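Ticket 1291
Product: Serero Reader for desktop
Component: Speech output / voice profiles
Site: Grustasville branch office
Priority: Normal
Status: Closed, workaround in place

Reported problem

User works with Serero Reader all day and has two voice profiles saved. The first is for mail and general reading, with the Leckie voice at rate 82. The second is slower and is used for proofreading. After the March update, the reader starts with the right voice but the wrong rate. Every time the user switches profiles, the rate goes back to the default. Pitch and volume stay where they were set. Punctuation level is also fine.

User also says that the reader goes silent for a few seconds when moving from the mail program to the browser. This did not happen before the update.

First reply

Please confirm the following and add the answers to this ticket:
Does the rate reset when you switch with the keyboard shortcut, with the menu, or both?
Is the "Use system speech settings" box checked in the Speech tab?
Did you install the Leckie voice from the Nivier voice pack or from the older installer?

User response

Both shortcut and menu. The box is not checked. The voice came from the older installer and has been on the machine through several updates. User can live with the silence but not with the rate, as the proofreading profile is no use at normal speed.

Wednesday, remote session

Opened the settings folder and found two copies of the profile file. One is in the current location and one is in the old location used before the update. The reader writes changes to the new file but reads the rate from the old one at startup and on every profile switch. Voice, pitch and volume are read from the new file, so only the rate is affected.

Closed the reader, moved the old file to the desktop and started again. Leckie came up at rate 82. Switched profiles ten times with the shortcut and the rate held each time.

Restarted the computer. The old file was back in the old location with the default rate in it, and the fault came back with it.
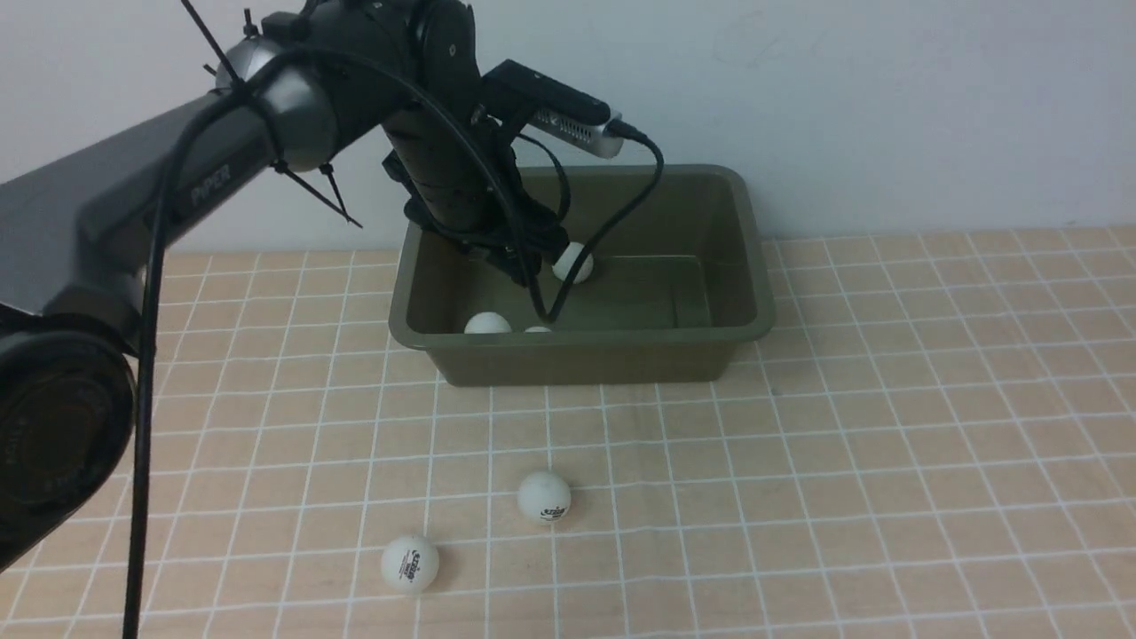 PIPER arm over the green tub

Checked what was putting the file back. The older Leckie installer leaves a helper that runs at login and creates the profile file if it does not find one. The Nivier voice pack does not have this helper.

Steps taken

1. Exported both profiles from File, Profiles, Export.
2. Closed Serero Reader and removed the Leckie voice through the system's list of installed programs.
3. Checked the startup list. The helper entry was gone.
4. Deleted the old profile file.
5. Installed the Leckie voice from the Nivier voice pack. The download is 147 MB.
6. Opened the reader, imported both profiles and set the rate again in each.
7. Restarted and tested.

Result: rate is correct after restart and after switching profiles. User confirmed by reading a long message in one profile and a draft in the other.

Silence between programs

Still there after the reinstall. Turning off "Announce window details" in the Verbosity tab shortens it, but the user wants window titles read. Left the setting on. Log sent to the speech team and a separate ticket opened for it. Please do not add notes on the silence here.

Notes for other agents

If the rate resets but the voice does not, look for the old profile file before anything else. Resetting all preferences will not fix it and the user will lose custom pronunciations. Export does not include the pronunciation list in this version, so copy that by hand before step 2. I had to restore this user's list from backup.

Ticket closed at user's request. Reopen if the old file returns.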